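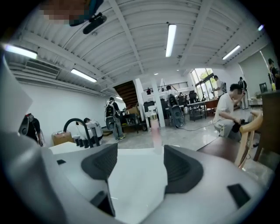
Still no couch. Week five on the floor cushions, for those keeping track.

So. Moving. I said I'd write it all up once we were settled and we're not settled but if I wait any longer I'll forget the annoying parts, and the annoying parts are the useful ones. Writing this on lunch, forgive the spelling.

The short version: we left the apartment in Prundden at the start of July and now live in Rokbridge, second floor, no elevator, good light. 177 miles door to door. Everything we own fit in one truck except the things that didn't.

The quotes

Got two. One guy came over, walked through every room, opened closets, wrote things down on a clipboard. The other did it over the phone in the time it takes to boil an egg. The phone quote was a lot lower. We went with the phone quote. You can see where this is going.

Final bill was $3674. Stair fee, long carry fee (truck couldn't park out front, had to go around the corner by the laundromat), and a "bulky item" fee for the bookcase, which is a normal bookcase. All of it was in the paperwork. Page four. I had signed page four.

If I did it again I'd pay the clipboard guy. Not even close.

Packing

Started way too early with the wrong stuff. Packed the mugs first?? Then drank coffee out of a measuring cup for nine days. Pack the things you feel guilty about first. The fondue set, the good tablecloth, the box of cables. You won't miss any of it and it gives you a nice fat pile of finished boxes to look at.

Wrote "MISC" on way too many boxes. One of them had the shower curtain in it. Guess how many we opened before we found it. We took baths until Thursday.

Small boxes for books. Everybody says it, I knew it, I did it wrong anyway. The bottom went out of a big one on the landing and a whole shelf of paperbacks went down the stairs one by one, very slow, very loud. New downstairs neighbor opened her door, looked, closed it again. We have since made her banana bread.

Also tape. Buy more tape than that. No, more.

The couch

OK, the couch. The old one wasn't worth hauling so we gave it away and ordered a new one from Wulteo, the long green one, supposed to come the same week as us. It did not come the same week as us. First it was a warehouse thing, then the fabric, then I got an email saying it had been delivered, with a signature. Not my signature. Not our building either, I walked up and down the block looking in people's lobbies like a weirdo.

Spent 90 minutes on hold. They've opened a case. The case has a number. I know the number by heart now.

In the meantime we have four floor cushions and an air mattress folded in half against the wall, and it's kind of fine? My back says otherwise. But the living room looks huge and I dread the day we fill it up.

Stuff I forgot completely

Renters insurance. Had to do it from the truck stop.

The mail forwarding. Did it a week late, so there's a chunk of mail out there somewhere, including I think my new debit card.

Light bulbs! They took every bulb out of the place before we got there. Who takes the bulbs. First night we ate crackers by the light of the open fridge.

The spare key I gave the old super's office to hold onto. Still there. Not driving back for it. 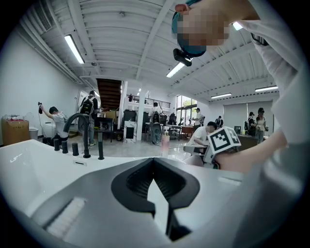
Things that are good

The bakery. It's called Hodžić, it's on our corner, opens at six, and they do a flaky spiral thing with potato and black pepper that I have had more mornings than not. Cash only. They already know my order, which is either lovely or a warning.

The kitchen window opens all the way. In Prundden it opened as far as a hand.

It's quiet at night. Took me a week to sleep becuase of it, now I sleep like a rock.

There's a hardware store close by that still sells screws loose out of drawers, and I've been in there so often over the curtain rods that I got a punch card. Didn't know hardware stores had punch cards. Tenth visit you get a tape measure.

Ok lunch is over. Still to do: curtain rod number two, the box that rattles, call Wulteo back before they close at five. If anyone in Rokbridge has a lead on a decent used couch, comments are open, green preferred but I'm past being picky.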